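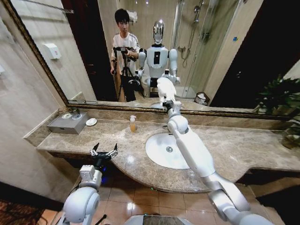
Automated bathroom cleaning at the Karagiannis Hotel

The Karagiannis Hotel is a 200-room hotel in Stimley. It is known in the hotel trade for the early use of two-armed robots in guest bathrooms, which began as a trial in December and was made a regular part of the housekeeping service on July 5, 2023. The robots are supplied by Ivau and are booked through Bandorus, the room-planning software already used by the housekeeping office.

Background

Before the trial, each room attendant cleaned a full room alone, including the bathroom. Bathrooms took up the largest share of the time and caused most of the complaints from staff, mainly of sore backs, knees and wrists. The hotel's older bathrooms have long stone counters which must be wiped by hand and dried straight afterwards, as hard water leaves marks on the polish.

Francine Hawthorne, the head housekeeper, had asked for more staff on the morning shift. The owners offered one extra post and a trial of the machines. Hawthorne accepted on the condition that no hours would be cut while the trial ran.

Tasks

The robots work on the vanity area only. A standard job consists of wiping the basin and the counter, going over the tap, and folding the used cloth so that a clean side can be used for the next surface. Toilets, showers and floors are still cleaned by attendants, as are mirrors, which the robots were found to smear.

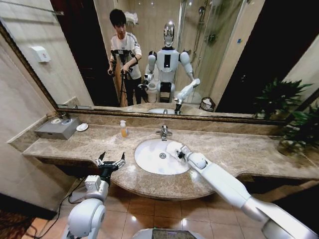

Basins proved easier than counters. The shape of a basin changes little from room to room, while a counter may have a guest's belongings on it. Under the hotel's rules a robot may work round the items the hotel puts out, such as the soap and the tissue box, but an attendant must first move anything left by a guest. Jewellery, medicines and contact lens cases are not to be touched by a robot at all. If one of these is found, the bathroom is taken off the robot's list in Bandorus and cleaned by hand.

Effect on the work

Three robots are in use, each looked after by one attendant, who prepares the bathroom, starts the job, cleans the shower or makes the bed while it runs, and checks the result. This attendant is called a lead attendant and is paid at a higher grade. The post did not exist before the trial.

The main change for the other staff was in the order of work. Attendants used to choose for themselves whether to begin with the bed or the bathroom, and many had kept to the same habit for years. With a robot on the floor, rooms are prepared in a fixed sequence set by the planning software. Several attendants objected to this, and it was the subject most often raised at staff meetings during the spring. The sequence was later loosened so that attendants could swap rooms on the same corridor without asking the office.

Celina Zieliński, one of the first lead attendants, wrote the set of cloth rules still in use. Cloths are folded in quarters, laid on the counter with the open edges facing the wall, and changed after every basin. The rules were written for the robots but were soon taken up for hand cleaning as well.

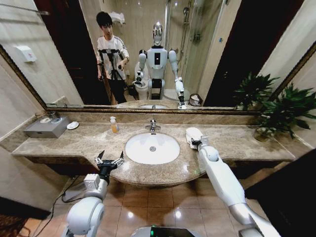 Training for lead attendants lasts three days. The first is spent on safety, including the stop button and the distance to keep from a moving arm. The rest is practice in an unlet room. Attendants do not repair the machines, and faults are reported to Ivau by telephone.

Results

The hotel counted 1046 bathrooms in which a robot did the vanity work during the trial. Its own report found no saving in time per room, as the robots were slower than a person at wiping a counter and had to be moved between rooms by the service lift. The gain was in the physical load on staff. Fewer attendants asked for light duties, and absence for back pain fell on the floors where the robots were used.

No attendant was dismissed. One post left empty by a retirement was not filled, which the staff association described as a cut and the hotel did not.

Criticism

The staff association has argued that lead attendants carry the blame for mistakes made by a machine, as their names appear on the room sheet. The hotel changed the sheet so that the robot's work is recorded on a separate line, but the attendant must still sign for the whole room. The association has also asked for a limit on the number of bathrooms a lead attendant may be given in one shift. No limit had been agreed when the service became permanent.

See also
Hotel housekeeping
Service robot
Work-related back injury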